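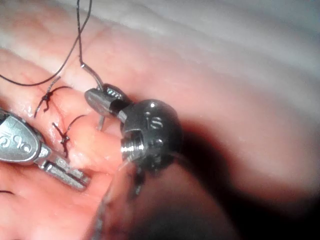
Is the Mapplebeck booking system worth paying for if you run a village hall?

For a hall with several rooms and a full diary, probably. For a single hall with a dozen regular groups, I would stick with a shared calendar and a decent spreadsheet until something goes wrong.

I have been keeping the diary at our hall since March, when Elsie Mottram handed over the ring binder and the keys. We took Mapplebeck on a trial, then paid for the first year, so what follows comes from using it and not from the sales page. The price we were quoted was £995 a year, plus VAT. That is a lot of coffee mornings.

Setting up

The website promises you will be taking bookings within 60 minutes. It took me two evenings and a phone call. Putting in the hall and the small meeting room was easy enough. Putting in what we charge was not. Like most halls we have one rate for residents, another for everyone else, and a third for the playgroup which was agreed years ago and which I'm not going to be the one to reopen. Mapplebeck allows two rates. The third has to be done as a discount code, and the playgroup leader has to remember to type it in. She forgets, and then I have to refund her.

Support was polite. They answered my email the next working day and told me a third rate was "on the list".

The public calendar

This part I have few complaints about. People can see when the hall is free without ringing me at teatime, and the page works on a phone. Tia Holroyd runs the Zumba class and booked her whole term in one go. Repeat bookings skip bank holidays if you tick the right box, although the box is hidden under Advanced and I missed it the first time.

What it doesn't do is leave a gap between bookings. We need 30 minutes to get the badminton posts away and the chairs out. I now put the gap in by hand as a booking called Chairs, and we have had one enquiry asking what sort of club that is.
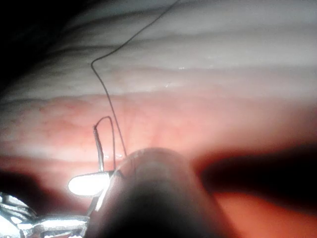

Invoices and deposits

Invoices go out by themselves and look smart. Deposits are where I lost patience. The system takes the deposit happily, but giving it back means logging into the separate card payment account, finding the hirer and copying the amount across. Beverley Gosling does our books and still checks every one against the bank statement, so I can't say we have saved her any time.

There's a report showing how much each room is used. It counts cancelled bookings as used. I have told them.

What else is out there

Barry Hebden at the next parish uses Clurkell, which is cheaper and uglier. He showed me his and it does handle gaps. It limits you to 12 regular hirers on the basic plan, though, and we would be over that by October.

Would I renew?

Not at the full price. If they add the third rate and sort out the deposits I'd look again. Do ask about the notice period before you sign, as ours was buried on page four.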